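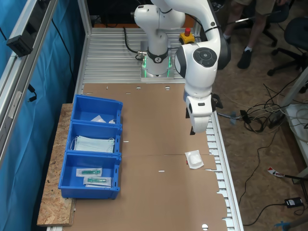 October, evening

Went to the open day at Brakari after lunch. Parking was in the lot behind Stiltilholm and it took me 24 minutes to find the right door. They had an arm set up for medical supplies, with face masks and syringes in blue bins and a small pouch out on the cardboard. I stayed at that table longest.

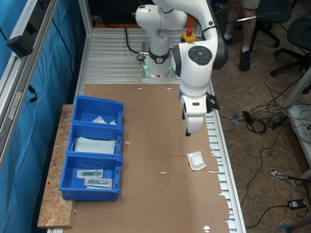
I asked what the gripper costs and was told $1,090, or $676 without the camera. Too much for us this year. Picked up 2 brochures, one from Torosix. Coffee was weak. Home by six, feet sore. Need to call the dentist tomorrow.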